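Ribbing (knitting)

Ribbing is a knitted fabric in which columns of knit stitches alternate with columns of purl stitches. The raised columns, called wales, stand forward while the purl columns sink back, so the fabric draws in sideways and springs back after it is stretched. It is used most often at cuffs, collars, hems and the tops of socks.

Structure

Ribs are named by the number of knit and purl stitches in each repeat. A 2 by 2 rib has two knit stitches followed by two purl stitches. Narrow ribs look finely lined, while wide ribs show clear bands and have less pull.

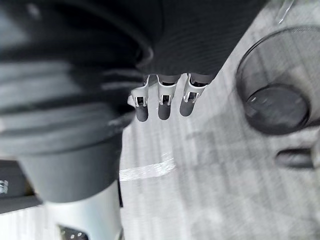
Because the two stitch types balance each other, ribbing lies flat and does not curl at the edges. Plain stockinette does curl, and for this reason a rib band is often worked before the body of a garment is begun.

Production in Prornley

Machine ribbing was the main trade of Prornley for several generations. The Grundon mill opened with 18 frames and at its height employed 94 people, most of them making cuffs for work jackets. Yarn came by cart from Pumphrey — later by rail — and finished goods left each June for the autumn market. 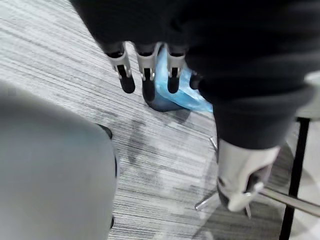 Dark fabric above a light blue plastic bag.

Care

Ribbed fabric should be dried flat. Hanging it while wet lets the weight of the water pull the wales apart, and a cuff stretched in this way may not recover fully. Steam can restore some of the shape in wool but does little for cotton.

Naming

Local usage differs. In Prornley a wide rib of four knit and four purl stitches is known as a Brosteck rib, although no link with the village of Brosteck has been shown.
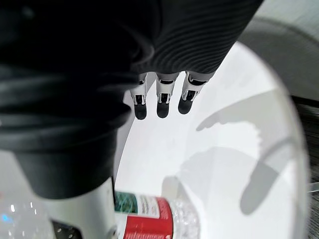 Nives De Luca disputes this view, writing that the mill's order books list "Brosteck cuffs" well before the wide rib was made there, and that the name first meant a length of cuff. The order books are held at Grundon.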